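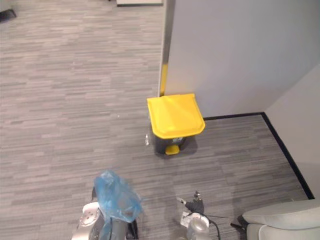 Put the bins back

Our office took away the desk bins in October. An email said that 400 small bins across 6 floors would be replaced by shared ones at the ends of the corridors, and that we would all recycle more as a result. I work for a firm of 2,000 people and I have had duller emails, but not many.

I was in favour. I am less so now.

The case for shared bins is that a short walk makes you think about what you are throwing away. In my experience the walk makes you put it off. Apple cores sit on saucers until four in the afternoon. Tea bags dry out on the edges of keyboards. When people do go, they carry the whole lot in one armful and drop it into whichever lid is nearest. Sorting takes two hands and a bit of patience, and by then they have neither.

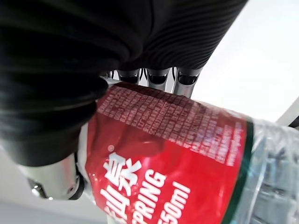 Issue 6 | Page 2

Bottles are the worst of it. A water bottle should be emptied before it is recycled, and the nearest sink is on the other side of the building from the bins. So half-full bottles go in, the bag gets heavy, and the cleaners have to lift it. They were not asked about the change. I know this because I asked them.

My sister works at Brudine, where they kept a small bin between every 2 desks and put the recycling next to the sink. It is a dull arrangement and it seems to suit them. The cleaners chose where things went.
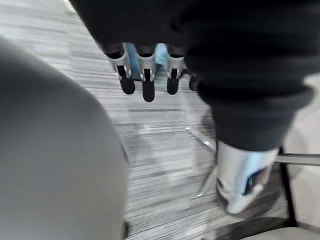 Suryani Ngau
Staff writer

I would start there. Ask the people who empty the bins, put the recycling by the taps, and give us back somewhere to drop a tissue. If the figures then show that we recycle less, send another email and I will read it.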